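Home | Tickets | Knowledge Base | Community | Sign In
Filed under: Pick and Place > Grasp Planning > Open Issues
We use cookies to keep you signed in and remember your filters. Accept / Manage

Ticket 1285 – Arm won't commit to small cartons

Opened Wed 8 October

Hi Komwood folks, me again! Same Briker arm, same bench, new headache. I've been trying to get it to do one boring shop chore, which is putting small boxed stock back on the shelf after we check it in. Mugs and tape rolls are fine (great, even – I was showing off in August). Small cartons are where it goes all shy on me.

It drives over, lines up, opens the fingers, and then just hangs there until the planner times out. The log says "no stable grasp" and then it goes home. I ran 169 tries over the weekend and it bailed on way more of them than I'd like, mostly on the skinny boxes with busy printing.

Things I've tried so far:
- Recalibrated the wrist camera, twice, with the Fontes target
- Dropped the approach speed to 16 percent
- Turned off the overhead light, turned it back on, swore a little
- Rolled Jusard back one version (no change, so I put the new one back)

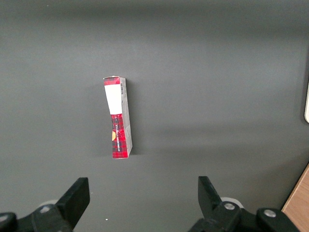

My hunch is the segmentation. When I pull up the mask overlay for a red plaid box it comes out in pieces – the white label is one object, the tartan is another, and the pale side panel gets lumped in with the table. So the planner is looking for a grasp on a thing the size of a label and of course it gives up. Plain brown cartons get one nice solid mask and it grabs those without any fuss.

Is there a setting to merge neighboring masks before planning? I found min_region in the config but bumping it up made the box vanish completely, ha.

Update, same evening: set merge_gap to 2 like the reply in the other thread said. Better! The label and the plaid are one blob now. The side panel still drops out, so the fingers want to close a bit off center, and I stopped it before it could shove the thing over.

For what it's worth, I can shelve a whole tray by hand while it thinks about one box, so no, I'm not retiring from stocking duty yet. But I'd love to get this one working. Logs and mask overlays are attached to the ticket, and I can rerun anything you want tomorrow morning before we open.

Status: Waiting on support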